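Equipment plan and data card: Skilton tabletop sorting cell

Version notes
Covers the purchase list, the recurring costs and the data produced by one cell. Replaces the two-page cost note that circulated in February. Prices are kept in a separate sheet, prices.csv, so that this file does not have to change every time a quote does. Column names are explained near the end.

Scope
The plan is for a single-arm cell that does small pick-and-place tasks on a flat table. Objects are light and cheap: foam letters, plastic plates, small containers. Heavy parts, liquids and anything with a blade are out of scope. A second cell is discussed under Expansion but is not costed.

Readers who only need the data can skip to Data contents. Readers who only need to place orders can stop at Recurring costs.

Purchase list
Items are grouped by the order in which they should be bought. The order matters more than it looks, because the table height and the mounting plate fix several later choices.

Group A, before anything else
Table, rigid top, matte finish, single color
Mounting plate for the arm, drilled to the arm supplier's pattern
Power strip with a switch reachable from outside the arm's work area
Emergency stop, wired and tested before the arm is first powered

Group B, the arm and what hangs on it
Arm, six joints
Two-finger parallel gripper, black fingers, wide opening
Wrist camera and bracket
Camera cable, one in use and one on the shelf
Spare finger set
Screws for the finger mounts, bought by the box

Group C, computing
Workstation with one graphics card
Two drives, one for recording and one for backup
Network switch

Group D, task objects
Foam letters, mixed colors
Plastic plates
Storage bins with lids

Group D is the cheapest group and the one most often ordered too late. Jara, who supplied ours, packs foam letters as mixed sets, and duplicates cannot be picked individually. Order 3 sets at the start. One set will not cover the words in the task list, several of which repeat a letter.

Choosing the gripper
We compared 2 grippers on paper and tried both. The Pasita unit has the longer stroke and can be serviced with hand tools. The Mabaso unit is lighter, but its fingers are molded into the linkage, so a worn tip means replacing the whole front end. The Pasita unit was bought. Its price was higher, and the difference was charged against the spares line, which became smaller as a result.

Points to check on any quote:
Whether the fingers are sold separately
Whether the mounting flange is included or listed as an accessory
Whether the control license is a single payment or annual
Lead time for spares, in writing
Who pays return shipping on a warranty claim

Foam is forgiving on grip force. It is less forgiving on height. A letter lying flat gives the fingers little to close on, and a finger that is set slightly low will press into the table. Budget for worn tips on that basis and not on the supplier's cycle rating, which is measured on blocks.

Letter sorting task
The task used for acceptance is letter sorting onto a plate. The operator reads a target from the task list, and the letters named in it are to be placed on the plate while the others stay on the table. Acceptance requires 100 consecutive attempts with no stop for a hardware fault. Dropped letters are logged but do not count as hardware faults. The yellow U and S on the blue plate are typical of the size and spacing the gripper has to work with, and letters left on the tabletop, such as the pink M, remain in the working area during an attempt.

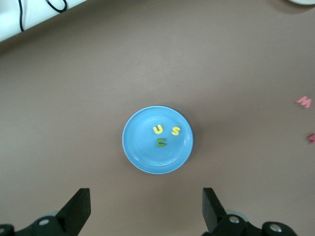
Kagiso Joubert: I would move the spare fingers out of Group B and into recurring costs. If they sit in the capital list they get bought once, and the next set has to go through a new approval. We lost a month of arm time that way on the previous cell. The same goes for the camera cable. I would also ask for a fixed price on both for the length of the project, even if it means committing to a quantity.

The change has been accepted in part. The first spare finger set and the first spare cable stay in Group B, so that they arrive with the arm. All later sets are in recurring costs with their own line. The fixed price request has gone to Pasita and is open.

Recurring costs
Finger sets, replaced on inspection
Camera cables, replaced on any signal dropout that a reseat does not clear
Foam letters, replaced when torn or compressed
Drive replacement
Control license, annual
Operator hours

Operator hours are the largest line by a wide margin. A cell with the arm idle still costs the operator's time, so small spares that prevent idle time should be approved without a separate request. The approval limit for that is set in prices.csv under limit_no_request.

Inspection takes place on Saturday, when no recording is scheduled. The operator checks the screws on both finger mounts, wipes the finger faces and runs the arm through its full range with the camera on to see whether the cable catches. Results go in inspection.csv, one row per check.

Items left out of earlier budgets
The following were missing from the February note and caused extra orders:
Cable clips and sleeve
Longer network leads
A second emergency stop button for the operator's side
Matte covering for reflective parts near the table
Freight on the table, quoted separately from the table itself
Disposal of the shipping crate

Dineo Visser has the paid amounts for all of these. They are now in prices.csv with the note "added" in the status column.

Data contents
The current release holds 3086 recorded attempts from one cell. Each attempt is a folder with:
wrist video
joint positions
gripper opening
operator's task text
outcome, one of done, partial, stopped
hardware note, empty unless something was logged

The hardware note is the field most useful for planning. It records which part was involved and how long the cell was down. It is free text and has not been cleaned. Spelling varies, and some operators wrote "jaw" where others wrote "finger". Merge the two before counting.

Limits of the data
One table, one arm and one gripper model were used. Lighting was not controlled beyond closing the blinds. Wear figures taken from this release apply to foam letters and light plastic and should not be carried over to harder objects. Downtime includes waiting for parts, which reflects our suppliers' lead times as much as the reliability of the part. To separate the two, subtract the wait_parts column from the down_total column.

Letter colors are not evenly represented. Anyone planning to use the recordings for color-based sorting should check the set list first.

Columns in prices.csv
item: short name, matching the purchase list
group: A, B, C, D or R for recurring
supplier: name only
quoted: amount on the quote, before tax
paid: amount on the invoice, before tax
lead_days: days from order to delivery
status: open, ordered, received, added
limit_no_request: approval limit, same value on every row

Where quoted and paid differ, the difference is normally freight. Exceptions are noted in the supplier file.

Expansion
A second cell could share the network switch and the backup drive. It could not share the workstation while both arms record. Group A and Group B would have to be bought again in full, apart from the box of screws. The room has floor space for the table but the existing power circuit has not been checked for a second arm. Sibusiso Pretorius is to get a figure from the electrician before the second cell is put forward for funding.

Open items
Fixed price on finger sets and cables, with Pasita
Circuit check for a second arm
Decision on whether to renew the control license annually or pay for the longer term
Replacement source for foam letters if Jara drops the current size

Contact
Purchase list and prices: Dineo Visser
Recordings and file layout: Unathi Van Wyk
Corrections to this file should name the section and the line to be changed.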